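Condo or Townhouse? Ask for the Budget First

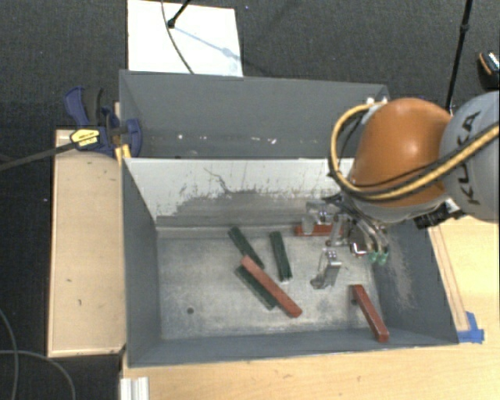 I get so many calls this time of year from folks ready to trade the big yard for something easier, and I love those calls! Andport has really good choices right now, from the brick townhomes near Wivley Park to the newer condos out past the rail bridge. But before you fall for a kitchen, please ask to see the association's budget.

The monthly fee only tells you so much. One building I showed in April charges $409 a month, and my buyers, the Grewals, nearly walked away when they heard it. Then Solange Grewal sat down with the paperwork and found that the fee covers heat, water, the master insurance policy and a healthy payment into reserves. The townhome they had liked better was a good deal cheaper each month, but the owners there pay for their own roofs (and those roofs are getting up there in years). They bought the condo and they move in next month. Congratulations, Solange!

When you get the documents, go straight to the reserve study. It lists the big shared items, such as roofs, paving, siding and elevators, with a guess at when each one will need replacing and what it will cost. Then look at how much is in the bank. A fund at 100 percent is wonderful and pretty rare. If it's down around 35 percent, I'd want to know what the board plans to do about it, and whether a special assessment has come up at recent meetings. Read the minutes too. They can be slow going, but you learn a lot about the neighbors!

Vinzenz Lehner in our office has put together a packet with a sample budget, marked up in plain English, and it's terrific. We have 40 printed copies at the front desk, so stop by and take one, or reply to this newsletter and Vinzenz will mail one to you.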